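Stop Buying the Second Arm First

I get the same email every couple of weeks from somebody who has just found out you can print a robot arm at home. They've got the printer, they've got the servos in a cart, and they want to know whether to go straight to a pair. Everybody wants a pair! Two arms look like a person, and one arm looks like a desk lamp. I get it, I wanted a pair too.

My opinion, for what it's worth after a winter of Sundays at the Lockwood workshop here in Jotville: build one, live with it until it bores you, and only then print the other one. I did it the wrong way around and I'm still a little sore about it.

The project is called Grimon (don't ask, it was late) and the goal is dumb and small. I want it to fold a dishcloth. I printed both arms at once, wired both at once, and then spent most of December unable to tell which one was lying to me. A joint would sag and I'd blame the left, swap a servo, and find the same sag on the right, so now it's the power supply, or it's my code, or it's the screw I stripped in November. With one arm you have one suspect. With two you have a whole family covering for each other.

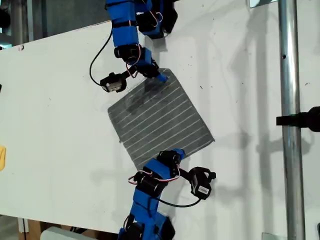

And cloth is about the meanest thing you can pick, by the way. A block stays a block. A cloth changes shape every time you touch it, and two arms holding the same piece are really just arguing through it. If one moves a hair early the whole thing bunches up and the other one is suddenly gripping air. I logged over 300 tries before I got 12 in a row I'd call a fold, and my standard for "fold" is generous.

People will tell you the pair is cheaper because you buy everything in one order. Sure, I saved maybe the shipping. Then I reprinted every wrist on both sides, because the mistake I made in the first wrist I had lovingly copied into the second. That's the part that bugs me. Ninety minutes with a single finished arm would have shown me the cable was too short at full reach.

The guys over on the Skerkavance forum disagree with me, loudly, and they have a point about motivation. If you wait, maybe you never get to the fun stuff. Plenty of single arms are sitting on shelves doing nothing but waving. I'd still take a waving arm I understand over two I'm scared to unplug.

So if you've got the cart open right now, take half of it out. Keep the spare servos, though, you'll cook one. And buy longer cables than you think you need, and label both ends before you plug anything in. I used masking tape and it fell off, so get the real labels.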